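## Section 4: Sorting the Utensil Tray

Now for the fun part! With the drawer unit leveled and the runners clicked in, you can start filling the Janix tray, and a kitchen really starts to feel like yours once the tools have a place to live.

**Before you begin**

- Wipe the tray with a soft cloth and let it air-dry.
- Set it on a flat counter with plenty of elbow room.
- Gather everything you want to store, even the odd gadgets you only bring out in October for pumpkins.

**Steps**

1. Place the tray on the counter with one short end facing away from you.
2. Pick out your longest tools first. Anything over 232 mm should lie lengthwise.
3. Lay bulky handles along the left side. They can touch — a snug fit keeps them from rolling when the drawer closes.
4. Put slim or shiny pieces on the right and leave a stretch of bare floor down the middle. You'll love how easy it is to get your fingers in there!
5. Check the tips. If one pokes over the rim, slide the tool toward you or turn it until it sits inside.

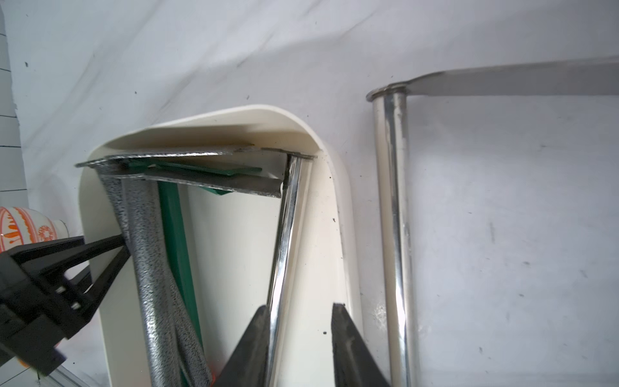

*Fig. 7. Gray-handled tools at left, with the tip of one metal strip still over the rim (see step 5).*

6. Lower the tray into the drawer and close it slowly. If you hear scraping, open it again and repeat step 5.
7. Live with the layout for a week, then swap things around as much as you like. (We rearranged ours four times while writing this guide and enjoyed every round.)

> **Caution:** Blades and rough metal edges can cut. Pick tools up by the handle, and never sweep your hand along the tray floor to find something.

> **Note:** Small scuffs on the side walls come with everyday use and don't affect the fit. Skip scouring pads, which leave more of them.

**Which drawers fit?**

The tray needs an inside height of at least 67 mm once the tools are in. In the Skaritz drawer, part 151, it drops straight in. For the wider part 167, add the spacer strip from bag C along the right wall — smooth side toward the tray.

Continue to Section 5 to fit the drawer front.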